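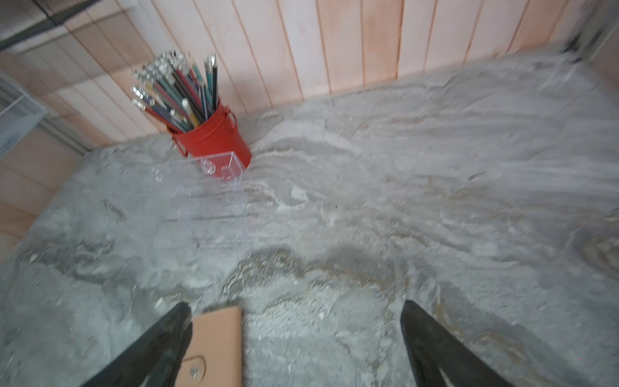 Can the Tavska finger set be fitted without redoing the whole arm calibration?

Only the finger offset needs to be set again. Open the gripper page in Vurkutine, choose the new finger profile, close the fingers fully once and save. Joint zero positions stay as they were.

Ticket: Right gripper stops short of the pick point
Product: Tavska two-arm desk kit, trial unit
Software: Vurkutine, August 2020 build
Status: Solved, one wish left open

First entry
We've had the kit since June and I'm still delighted with it, so please read this as a report from a happy user! The desk tidying routine runs beautifully on the left arm. The right arm stops 9 mm early on every pick. Same distance every time, whichever object I give it. Left arm on the same points is spot on.

Tried so far: power cycle, slower speed, fresh taught points. No change.

Reply from Gallagher support
A constant error usually means an offset and very rarely a motor. Please send the finger profile name for each arm, and check that the 4 screws on the right base plate are tight.

Second entry
Screws were tight. Profiles don't match, though! Left says "long", right says "standard", and both arms have the long fingers on.
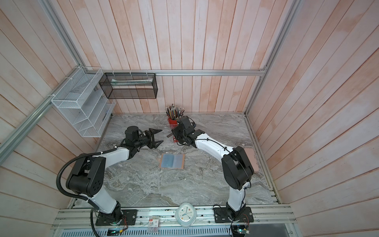 I changed the right side to "long", did the close-and-save step and ran 100 picks with both arms taking turns. It missed 2, both on thin items where I'd taught the approach too high (my fault, fixed now). The 9 mm error is gone. What I really like is how quick this was: no tools apart from the hex key, and the arm picked up the new profile without a restart.

Reply from Gallagher support
Good result. The profile goes back to "standard" if the arm is swapped to another port while powered. Did that happen?

Third entry
Yes, I moved the cable when we added the Sostisetti hub. Mystery solved. Could Vurkutine show a warning when the two profiles differ? Even a small yellow line on the start page would do. Otherwise I'm very pleased, and the drawer routine is next on my list.

Reply from Gallagher support
Warning passed on as a feature request. Closing the fault, keeping the request open.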